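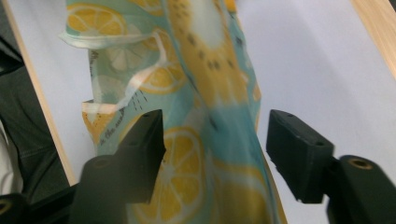
Hand-held grippers on floppy stuff: Huveck or Uso pads?

3 min read

flolton_fan
Hi all! I've been happily swapping pads on my hand-held gripper since February, and the lemon bag is my favorite test (thin, slippery, always folding over on itself). Over 589 grabs with the flat black pads I lost 187, nearly all at the hem. Would softer pads help, or is it me?

Bríd Mac Suibhne
Oh, I do love a cloth question! I'd leave the pads alone, dear. I ran the Uso ones for 330 grabs and they were lovely on fabric, but they dragged terribly on anything glossy. Try coming in lower on the bag, where it bunches up.

ruggiero2
Have to disagree with Bríd, kindly. Flat pads let thin cloth slide whatever height you come in at. Huveck soft pads, and close slower. What else is on your table?

flolton_fan
Just a white plastic tray, and I'd like one set of pads to do both, if that isn't greedy! 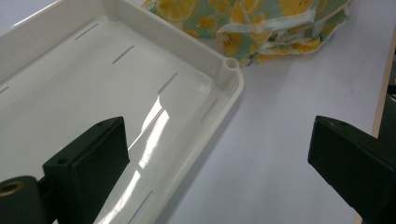 Fingers at the tray, lemon bag behind.

Bríd Mac Suibhne
Then stay flat, please, that shiny rim will fight you otherwise.

ruggiero2
Still say soft. Borrow a pair and do the hem 2 ways before you buy anything.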